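Product Review: Orer Desk Bin, Teal
Household and Office Goods Desk
Reviewed by Mohsin Pirzada
Friday, June 27, 2025

The Orer Desk Bin is a one-piece plastic container sold for sorting mail, cards, and stationery. It is offered through Zellilo stores and by mail order. The manufacturer describes it as an open organizer for home offices and reception counters. This review considers its use for a single purpose, the holding of gift and greeting envelopes in mixed sizes, which is a recurring need for offices that send cards at the New Year, at weddings, and on staff anniversaries.

Construction

The bin is molded in one piece with rounded corners and a raised rim. The review unit arrived without rough seams or sharp points. The inside walls wipe clean with a damp cloth, and ink from a felt pen came off the surface with ordinary dish soap. A pencil mark left on the rim for one week also came off, although it required more effort.

The product weighs 330 grams. On a polished stone counter it moves when pushed with one hand, and users who want it to stay in place should plan on adding small rubber feet. Orer does not supply them. The Masley letter tray, reviewed by this desk last year, includes four.

Capacity and filing

Envelopes may be kept in the bin in either of two ways. Stood on edge, they can be sorted by color and drawn out singly. Laid in a pile, they take up less height at first, but longer envelopes will rest on the rim and extend past it. The bin has no dividers. When it is only partly filled, standing envelopes lean to one side and a slim item can slip down between two larger ones. A sheet of stiff plastic or card placed at one end corrects most of the leaning.

In the longest trial, 71 envelopes of ordinary paper stock were filed upright and removed over the course of several working days. No corners were bent by the bin itself. Envelopes with a raised seal or heavy embossing should be given more room, as the seals press into the paper beside them when the bin is packed tightly.

Longer sizes are the main limitation. An office that keeps chiefly long envelopes would be better served by the Dogar file box, which costs more and occupies more of the counter but holds such envelopes entirely within its walls.

Color and appearance

The teal finish is glossy and shows fingerprints under direct light. Red and dark green envelopes stand out well against it, and staff had no trouble finding the correct color at a glance. Thin blue stock was harder to pick out. Orer has announced a gray version for July, which was not available at the time of writing.

Rating

The bin is recommended for short and medium envelopes, with reservations concerning its light weight and the absence of dividers. It received 2 points out of a possible 3 under the standard scale used by this desk. Purchasing officers should note that bulk pricing begins at 1000 units, a quantity beyond the needs of most small offices.
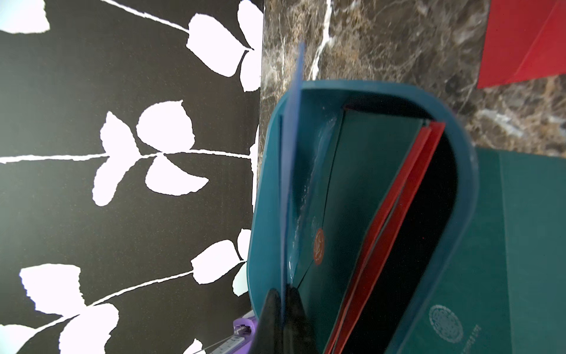
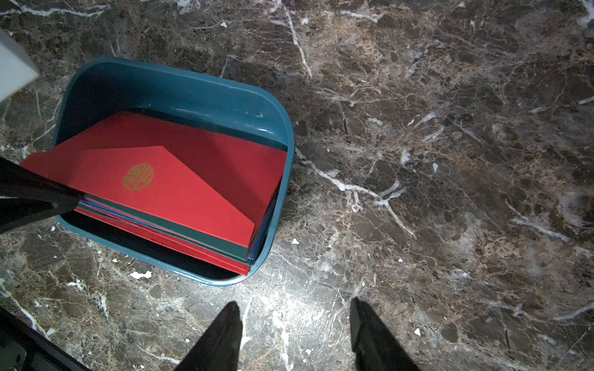 Red and green envelopes in the teal bin, on dark brown marble.

Can the bin be stacked when it is full?

Stacking is not advised. The bin has no lid, and a second bin placed on top will rest on the envelopes unless they sit well below the rim. Empty bins nest inside one another and may be stored that way.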